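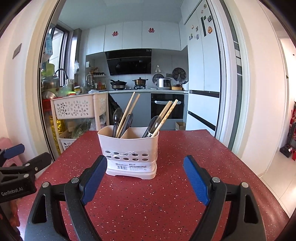
The Caddy on the Counter
By Nuria Ayele

Most kitchens have a drawer for forks and spoons, and most also have a pot, jar or caddy where the things that get used every day end up. The drawer gets the attention when people decide to organize. The caddy gets a rinse when somebody notices crumbs in the bottom.

In January, Paneo asked readers where they keep the utensils they eat with. We had 1,368 replies. Of those, 900 said that at least part of the set lives out in the open. Many of the rest said they would like to do the same but have no room, or have a cat.

I spent an afternoon in a kitchen on Mekonnen Street with Berhanu Weldu, who sorts out kitchens for a living under the name Plistness. His work is mostly small apartments and rented houses where the cabinets can't be changed. He starts with the utensils on every job. They are small, everyone has an opinion about them, and the work is finished in half an hour.

The caddy we worked on is a plain one: white plastic, two compartments, a band of oval holes across the front. It stands on a red speckled surface just outside the kitchen door, close to where people eat. Wooden chopsticks and dark metal spoons share both sides.

Weldu has no objection to mixing. He used to separate everything by type and found that households undid it within a week. Now he asks who sets out the food and what they reach for. If one person takes a spoon and a pair of chopsticks at every meal, a spoon and a pair of chopsticks can stand together.

Emptying it first

He won't rearrange a caddy while it is full. Everything comes out and goes on the counter. Chopsticks are matched by length first and by pattern second, and any that have no partner are put to one side. Spoons are checked for food dried on at the neck. Then the caddy itself gets washed, and this takes longer than people expect. Water runs off the handles and collects at the bottom, and a gray film builds up in the corners where a sponge won't go. He uses a bottle brush and dish soap, and an old toothbrush for the holes.

He also looks for labels. New caddies often come with a sticker or a strip of film near the base, and plenty of people never peel it. The one on Mekonnen Street had a white label with a barcode under clear film. Weldu's view is that it should come off before the first wash, since water gets under the edge and stays there.

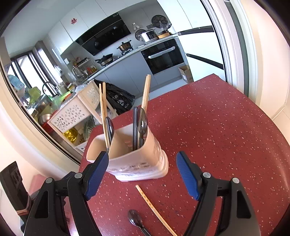 How much goes back in is a matter of how many people eat at the table. His rule is one set for each person plus one for a guest, and the remainder goes in a drawer. A household of three with 12 pairs of chopsticks in one caddy can't pull out a single pair without lifting two others. The holder also gets top-heavy. Light plastic will tip over if long utensils all lean the same way, so he puts the heaviest spoons in with the handles down and spreads them across both compartments.

Handles down or handles up is the argument he hears most. Spoons dry faster with the bowl in the air. Other people dislike the idea of a hand brushing past the part that goes in the mouth. He does it whichever way the cook prefers. Sharp knives never go in, in any direction.

For chopsticks the eating end goes up while they are drying. Once they are dry, either end will do. Wood that stands in a puddle goes dark and soft at the tip, and a caddy without drainage should be tipped out every evening. If a pair smells sour after washing, it should be thrown away.

He is not strict about the rest of the room. The spice rack stays by the window. Pots live on the stove if they are used daily. A white basket cart by the counter had green vegetables and a bagged product on its lower part, and he left that alone too. Two months on, he says, a kitchen should still look like the people who cook in it.
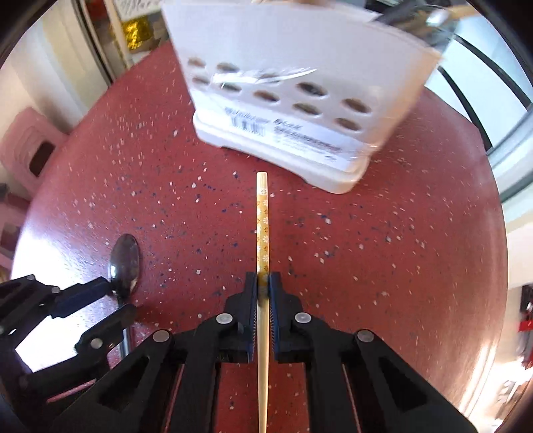
Sorting chopsticks without losing patience

Lay them all flat, facing the same way, on a surface with a bit of contrast. Pale wood is easy to see on dark red and hard to see on a beige counter. Printed patterns help. A set with white flowers on a yellow background can be told from plain ones at a glance, and that is one reason to buy a patterned set if you already own a plain one.

Roll each stick under your palm. A warped one wobbles. Run a thumbnail down the lower half for splinters. Pair up what is left and put a rubber band around the spares.

Single sticks are worth keeping for a while. Weldu uses his to stir paint and to prop up seedlings.

What to buy, if you need to buy

A caddy with holes or slots, wide at the base, no taller than half the length of your longest spoon. Ceramic is steadier and plastic is easier to wash. Jesden, the housewares shop two doors down from his office, carries both, and the staff will let you stand your own chopsticks in one before you pay. Bring the longest pair.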